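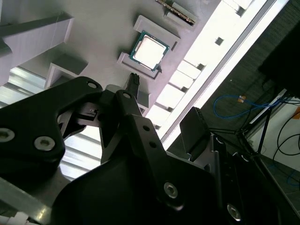
Staying Safe — For Younger Readers
December
By Liam Haslam

Have you ever tapped on a game and seen a little box pop up, asking if it may use your camera, or your microphone, or know where you are? That box is called a permission, and it is a bit like a visitor knocking at the door of a room and waiting for you to say yes. An app can't just wander about wherever it fancies. A phone or tablet is a machine, and somebody had to plan every bit of it, just as somebody had to decide where each silver screw would go on those black metal-grey workings at the top of the page, and somebody also planned which doors should stay shut until you open them.

Let's say you have a drawing app called Bellamy. It might ask to see your photos, so you can colour in a picture of your dog, and that seems fair enough. But suppose a torch app called Zemier wants to read all 33 names in your family's address book — well, what would a torch want with those? You can say no, and a good torch will still light up.

If you aren't sure, leave the box alone and fetch a grown-up. You can change your mind later too, in the settings, where there is usually a list of every app and what it's allowed to use.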